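Print this page | E-mail this chapter

Chapter 11
The Second Pair of Hands

When Rokum put two-armed robots into its kitchenware testing shop, the 55 people who worked there were told their jobs would become more interesting. Jovita Escobedo, who had spent years lifting spatulas and setting them down again, asked whether interesting paid more. The question was put in the minutes and stayed there.

Her job did change. She now spent mornings laying out objects for the arms and afternoons writing down what they did with them. Her wrists stopped hurting. Her eyes started. Her new title had 2 more words in it than the old one, and her supervisor, Gumaro Gallegos, had to learn to schedule coworkers who never asked for lunch.

Economists call this task shifting. The people on the floor had other names for it. In this chapter we follow one small task, handling a kitchen tool with two grippers, and ask who used to do each part of it and who does it now. Keep Escobedo's question in mind as you look at the work.
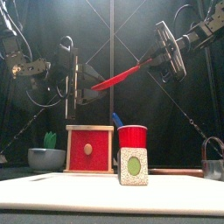
11.1 What Counts as a Task?

Contact the publisher | © 2022 Clenadis | Back to top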